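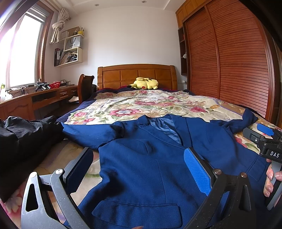

Tinska 男士西装外套(藏青色)穿了半年的感受

去年12月为了参加表妹的婚礼买的,到现在穿了半年多,想着该来写几句了。之前一直穿的那件是 Botham 的,肩膀太硬,坐下来吃顿饭都觉得被人架着,所以这回挑得格外仔细,前前后后试了4件才定下来。

先说颜色。藏青色其实很难买,有的偏紫,有的在灯下干脆就是黑的。这件白天看是正正经经的深蓝,里衬是浅一些的蓝色缎面,敞开穿的时候领口那里会露出一点,我太太说这是整件衣服最好看的地方(我倒是更喜欢面料,有细细的纹理,凑近了才看得出来,比光板的面料耐看多了)。

口袋是带盖的那种,放手机可以,放钱包就会鼓出来,我后来养成习惯,重的东西一律放裤子里。前身有竖着的省道,收腰收得不算厉害,像我这种中年发福的身材,扣上也还喘得过气。袖子对我来说稍长,拿到楼下裁缝店改了一下,师傅手艺很好,花了25块钱,第二天就取回来了。

再啰嗦几句打理的事。我平时会把它摊在床上,正面朝上,两只袖子理开,用软毛刷顺着纹路从领子往下刷,刷完再挂起来。床上最好铺点不掉毛的东西,深色衣服沾毛实在太明显了!我家那床大花被子是棉的,倒还好,旁边那条藏青毯子就要躲着点。出差时把外套对折,里衬朝外,塞进箱子最上层,到酒店挂一晚上,褶子基本就平了。肘弯那里会顽固一些,用 Sepp 的小挂烫机隔着布熨两下就行,千万别直接压,压出亮光就救不回来了。

缺点也有。缎面里衬夏天贴着胳膊有点闷,七月里穿短袖衬衫配它真是受罪。再就是配的衣架太薄,挂久了肩膀会有印子,我换成了 Gidex 的宽肩衣架,另外花钱,心里多少有点不舒服。

总的来说给9分(满分10分),扣的那一分就是衣架。冬天打折的时候如果还有灰色,我大概会再收一件。

2024年7月24日 星期三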